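What Happens to Lost Property: A Survey of One Bus Line
Term project, Public Services and Society
Submitted Thursday, September 15, 2022

1. Why this subject

Our first proposal was on the history of the Parneo bus line. The history of the Parneo bus line fills half a page, so we moved on to what people leave on it.

2. Method

We spent July at the lost property window in Tapia station, copying entries from the logbook and asking riders at the stop what they had lost and whether they had bothered to ask for it. We got 49 completed forms. Several more were completed and then left on the bus.

3. Findings

Of the 49 riders, 20 had lost something on the line in the past year. Only eight of those had gone to the window. The rest gave reasons such as "it was an old umbrella" and "I didn't know there was a window," and we have some sympathy with the second group, as it took us two visits to find it behind the ticket machines.

Items are kept for 90 days and then sent to the depot at Drestov. What Drestov does with them we can't say. We wrote twice and got the summer timetable in reply.

Umbrellas and single gloves lead the logbook by a long way. Children's things come next – bags, hats, soft toys – and the entries for these are much longer, as if the clerk felt somebody would be asking.

4. Problems

The handwriting for the second week of July could not be read by any of us, or by the clerk who wrote it.
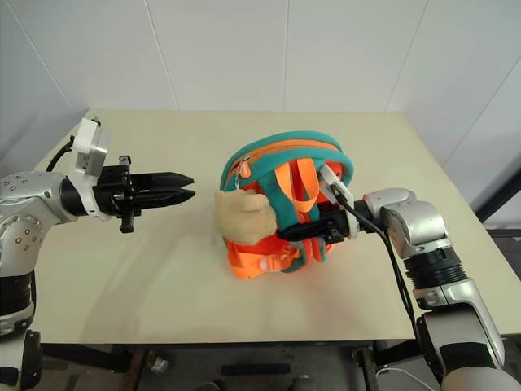 Fig. 1. Children's items: a small teal and orange backpack and a tan teddy bear.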